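Keep the bat in its case
by Jamila Nanayakkara

Our club lends out bats to anyone who turns up without one, and over two years I have come to hold a firm view on how they should be kept. A table tennis bat should live in a case, the case should be the right size, and it should be the last thing you deal with before you put your coat on.

This is not a popular opinion. Rizwan Mirani, who plays better than I do, keeps his bat in a carrier bag with his shoes. He says rubber wears out whatever you do and a case is just something else to lose. He is right that rubber wears out. Mine does too. But a bat that travels with shoes picks up grit and fluff, and the edge gets knocked every time the bag is dropped. I would sooner wear the rubber out by hitting balls with it.

The usual complaint is cost. I don't think it holds up. A plain case is cheap next to a decent bat, and you can move it on to the next bat when the first one is finished. What I would avoid is the big holdall type with pockets for balls, a towel and a drink. People fill the pockets. Then there is a damp towel against the bat, and you may as well have used the carrier bag.

A close-fitting case that follows the shape of the blade is better. It takes up little room, and there is no space in it for anything that shouldn't be there.

I also think people should mark their cases. In August we had 2 black ones go home with the wrong players, and it took most of the month to get them swapped back. A name in pen is enough, though pen rubs off. Something hanging from the case works better, and it doesn't need to be smart. A small soft toy will do.

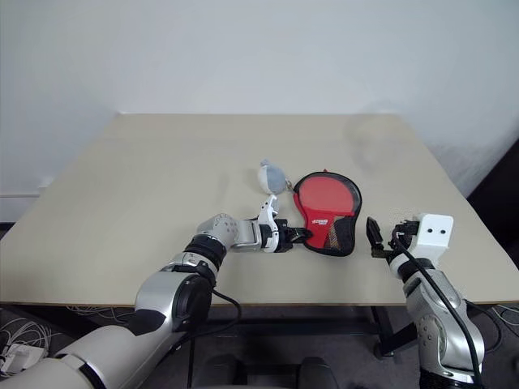 Marcela Rusnák thinks this is childish and has said so at the club. My answer is that adults put ribbons on suitcases at the airport and see nothing odd in it. The under-elevens, who all have something dangling from their bags, have yet to take home the wrong bat.

Cleaning is the other half of it. Wipe the rubber with a slightly damp cloth, let it dry, then put it away. Don't zip it up wet. If you are in a hurry, carry it home in your hand and do it there.

The club bats are kept this way now and they are nicer to play with than they were. If you borrow one, please return it in its case.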